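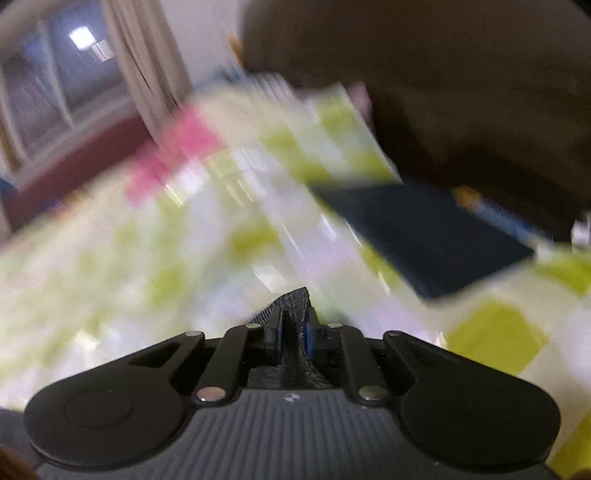 Section 4. Collecting demonstrations with the hand-held gripper

Course notes, Mercedes Cuervo. Revised 9 May 2021.

In this section we look at how the examples are made, before any training starts. Please read it before the practical session with Alun Rees.

4.1 What one demonstration contains

A demonstration begins when the fingers are open and still, and it ends when they are open and still again. Between these two points you do one task, for example folding one cloth on a bed. If you do two tasks, you have two demonstrations and you must cut the recording.

4.2 Speed and blur

The camera travels with the gripper, so each fast turn of the wrist makes the whole room turn. The bed cover at the start of this section still shows its checkered pattern, but many edges on it are already smeared. The gripper itself stays sharp, as it moves together with the camera. Students often look only at the fingers and believe that the recording is good. Look at the background also.

A few blurred images inside a demonstration are acceptable. When the blur covers the moment of grasping, mark the demonstration as "weak" in the log.

4.3 How many

For the Josulbridge homes set we planned 200 demonstrations and kept 194. The other six had no clear end point. Each group in this course will collect 12, all of the same task, but please change the starting position of the object every time.

4.4 Rooms

Prefer real bedrooms and kitchens to the laboratory table. Windows, curtains and lamps change the light, and the policy has to meet this variation during training — later is too late.

Exercise for November groups: choose one of your own recordings and write down the first and last image of the grasp. Compare with your partner. How large is the difference, and who is right?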